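Re: Handheld gripper drift - recalibrate or replace the pads?

plasell_bench
Our left unit reads fully closed when the pads still have a gap. Vendor's answer is a new pad set every 3000 cycles. Anyone following that?

Umesh Tomar
We do, at the Tronitdale site. Swap pads, rerun the zero, done. Drift went away.

flarkton44
Did the pads fix it or did the zero? You changed two things at once. I've got a pair with over 3000 cycles on the original pads and all I ever do is rezero after a cable gets yanked.

Umesh Tomar
Fair, I never split them. But worn pads do deform. A soft loop won't close to the same width forever.

flarkton44
Sure, and I'd believe it matters if somebody posted numbers. The vendor sells pads. They didn't post any.

plasell_bench
Ok, so what do I check first?

flarkton44
Marker cards, before you touch anything else. If one has lifted at a corner the pose goes off and people blame the fingers. Then the cable where it leaves the grip.

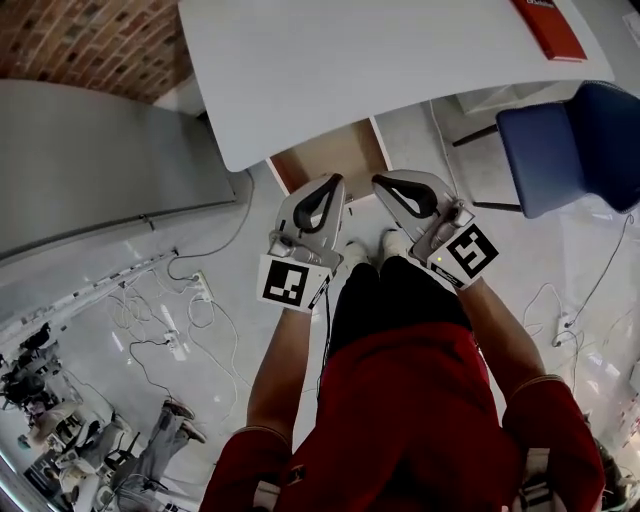 Run it down the inside of the forearm with some slack at the wrist and keep it off the floor. A green light only tells me the thing has power - I wouldn't read more into it than that. Then open and close it 11 times and write down the closed reading each time. If it's off by the same amount, rezero. If it wanders, suspect the cable or the encoder.

Umesh Tomar
And if it creeps one way, pads. I'm not giving that one up.

flarkton44
Show me a log and I'll buy a set.

plasell_bench
Left card had a lifted corner. Stuck it back down, closed reading is still wrong by the same amount every time. Rezeroing tonight, old pads staying on.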